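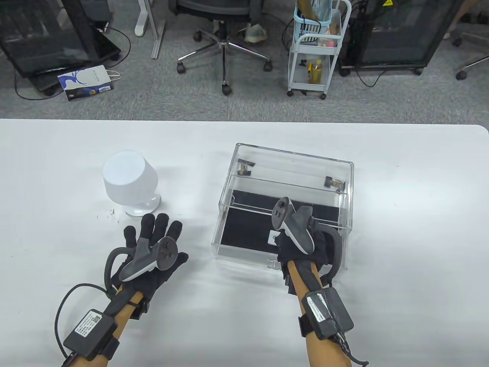

Notes from the Reading Room: Going Back to Kiltanitz

Dear friends, I hope March is treating you kindly wherever you are. Ours has been all mud and drizzle, the perfect excuse (as if I ever needed one) to sit down with a long novel, and so our spring pick is The Ferryman of Kiltanitz by Vilém Havlíček, which a good many of you have been nudging me about since the holidays.

If you missed it the first time, the story follows two sisters who run a ferry across the Vulska in a town that is slowly losing its young people to the city. Not a great deal happens in the first 4 chapters, I'll admit, and I know at least one reader who gave up during the long business about the rope. Please keep going! By the time the river freezes and the older sister has to walk across it with the mail, you'll be glad you know so much about rope.
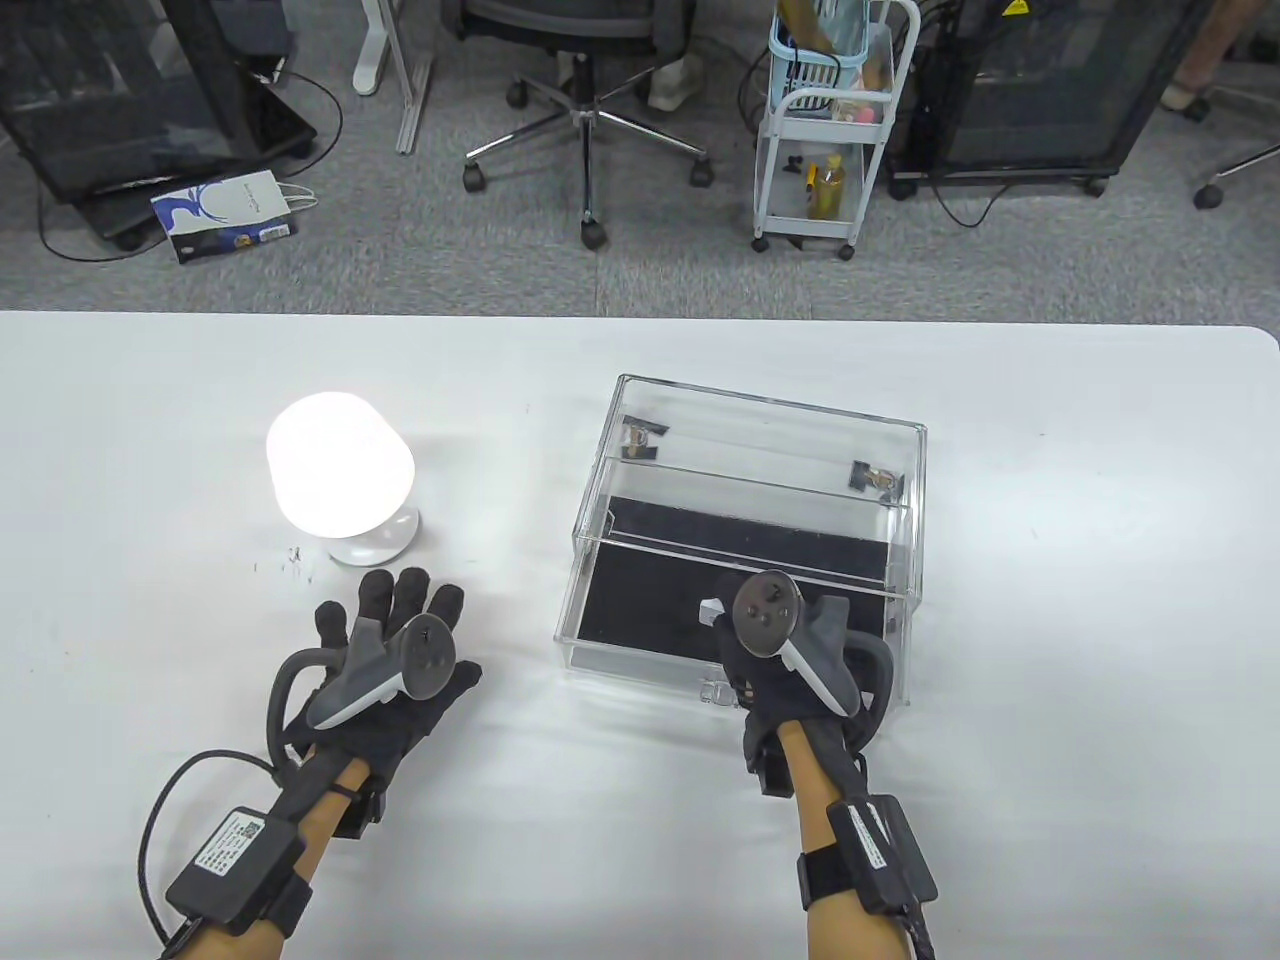 Clear box on the white table, controllers in gloved hands.

My own copy is the old Crenshaw paperback with the tiny print, and I've been reading it under the kitchen light with my glasses pushed down my nose. The newer edition has a map in the front and is much easier on the eyes. It also restores the letters from the younger sister, which were trimmed from the paperback, and they are funny and sad and well worth having. The page numbers don't match between the two, so when we talk let's go by chapter.

We have 34 names on the list for the spring discussion, nearly double what we had for the poetry month, so we'll split into two circles again and come back together for coffee and cake. Please read through the end of chapter six if you can. If you only get as far as the wedding, come anyway and cover your ears for the last part.

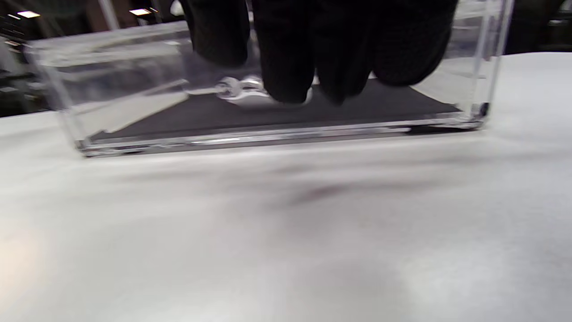

Do I need to have read his earlier novel, Momix, first?
The two books share a town and one grumpy schoolteacher, but each stands by itself, and plenty of people read them in the other order.

Coffee is on from 6 p.m., and the side door will be open.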